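4 min read

Peel-and-stick is back. Rental kitchens, hallways, the inside of cupboards. Pylyp Yatsenko papers seventy – sorry, 70 – flats a year for Pranditis and says corners are where it all goes wrong. Cut long, trim late. No stretching. 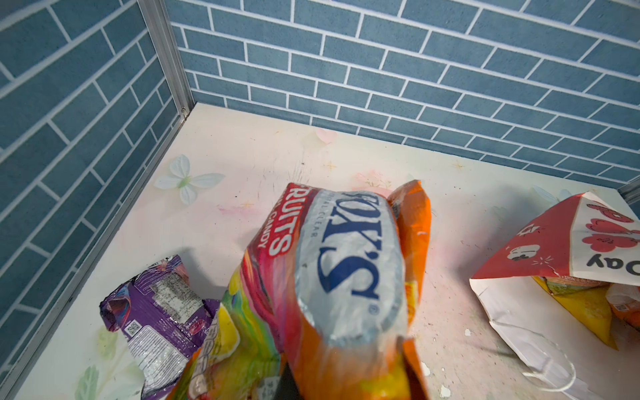 Blue brick pattern, metal strip at the corner.

Cost next. A roll from Kurkex covers a small nook, but buy two, batches dont match. Wipe the wall first. Wait overnight.

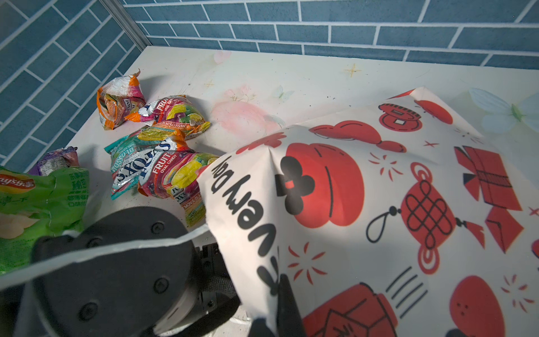 Pattern scale matters more then color. Small repeats suit small spaces, and slate-blue brick with white lines can sit behind a festive gift bag and a heap of candy without a fight. Big florals, no.

Contact | © Spahić Media | Back to top
Last updated: September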